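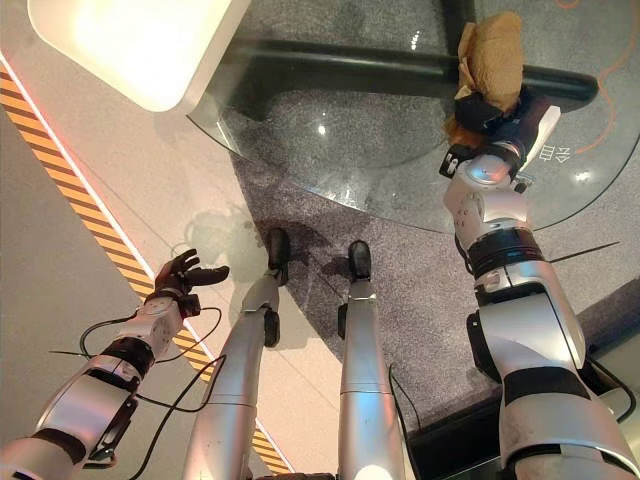
Forkcombe, 16th December

Hand choice for a tidy-up humanoid, Zumeck or Andon?
posted by glovebox37

We're trying out two hands on the same arms, picking up soft junk around a glass table. The Zumeck fingers are stronger but the Andon controller is way easier to tune. Budget covers one pair. Anyone run either for long? 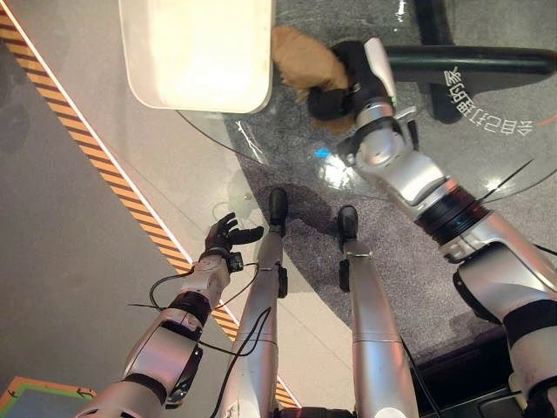 Detlef Bauerfeind
Had the Zumeck pair since August. Grip force is fine, defaults are too high for soft stuff. I'd start at 20 percent and creep up. Plush toys like the tan one in that hand are forgiving, so don't tune on them, tune on paper bags. Also tie down the wrist cables, mine snagged at 14 cycles in and pulled a conector.

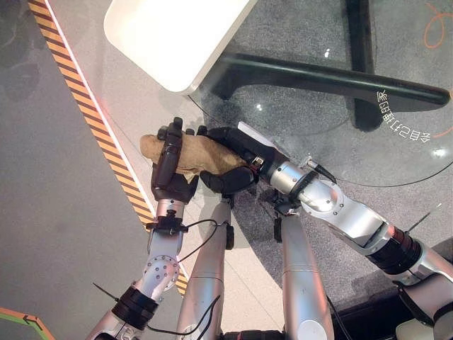

Does the Andon controller drive Zumeck fingers?
Only in position mode. You lose the force readout, so thin cloth gets dropped a lot.

cu_fan
Just get Cù. Never had a problem.

ratchet_mo
Not much help if the budget's for one of the two. Andon here, 2,000 picks, one dead fingertip sensor. Tuning took an afternoon. Slow to close tho, and cloth slides out if you lift too soon. Add a short wait after contact

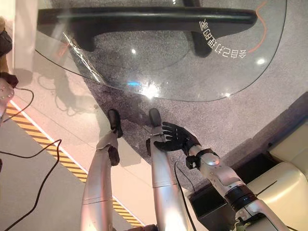

How often should the finger zero be redone?
Every cold start, plus after any hard knock. Takes 37 seconds on the Andon, longer on teh Zumeck.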